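4. Breakfast in bed: the fruit course

The Vosbridge guest handbook gives this tray a section to itself. It has earned one. Fruit is round, beds are soft, and the two have never come to an agreement.

Before you start

Use the oval white plate from the Huamán set. The round one holds less and rolls farther when dropped. Rinse and dry the fruit at the sink, then carry it up in the basket.

CAUTION: Do not fill the plate in the kitchen and climb the stairs with it. There are 11 steps and an orange will find every one of them.

Setting out

1. Pull the sheet flat and tuck it on both sides. A wrinkle under the plate becomes a ramp.

2. Put the plate down empty and press on the rim. If it rocks, move it. The Asto mattress is firmest near the middle, whatever the brochure says.

3. Lay the oranges first. They are the heaviest and have opinions about being second.

4. Fit the red fruit into the gaps between the oranges, and add the paler citrus near the front edge, where a guest can reach it.

A lopsided heap is fine. The plate on the pink sheet has most of its fruit toward the left, with more lying on the bed beside it.
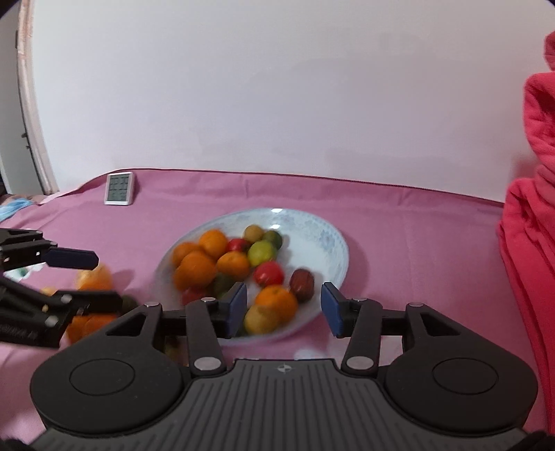 5. Gather whatever is on the sheet and add it last, one piece at a time. Stop when the pile starts to look ambitious.

6. Bring napkins. Bring more than that.

NOTE: Green fruit goes on the windowsill for a few days unless the guest asked for it. Limes are exempt — they were always going to be green.

Clearing away

Lift the fruit off before you lift the plate. Check under the pillows.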